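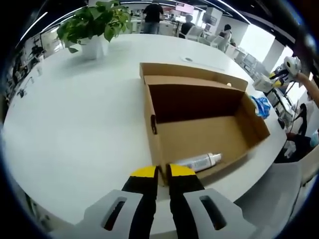

Moving a desk 32 miles, what did you do with the small stuff?

Lorkari_Lou
Boss signed the lease in Lockyer, so in April the whole office goes. I've been told to pack "sensibly." I have 16 drawers of cables and one weekend of patience. Do you label by room or by person?

kedholm_dan
By room. People quit, rooms don't.

Curkum
Disagree. We did it by room and I spent four days eating lunch next to a stranger's stapler collection. Label by person, write it on two sides, and never write "misc."

Lorkari_Lou
I have already written "misc." On several.

Ajith Kulkarni
Then you have a storage unit with extra steps. My rule is that a box gets a name and a first-day or not-first-day mark. Coffee filters are first day. The laminator can wait until somebody cries for it. Also wipe down the desks before you leave, the landlord will look at them even if he never did before. 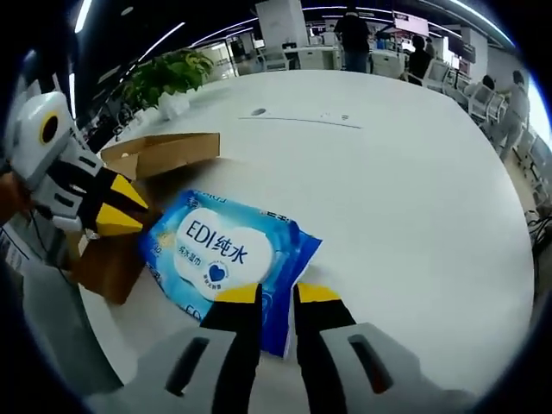
And keep whatever you clean with out of the truck until the very end, or you'll be rubbing at marker with your sleeve while the driver looks at his watch.

kedholm_dan
Our landlord kept the deposit anyway. Said the carpet had "character." I still say rooms.

Curkum
You said rooms in the last thread too, and you lost a fax machine.

kedholm_dan
It was a mercy killing.

Lorkari_Lou
Going with names. Cables are going in a box marked Dan.

kedholm_dan
I don't even work there.

Ajith Kulkarni
Mark it not first day.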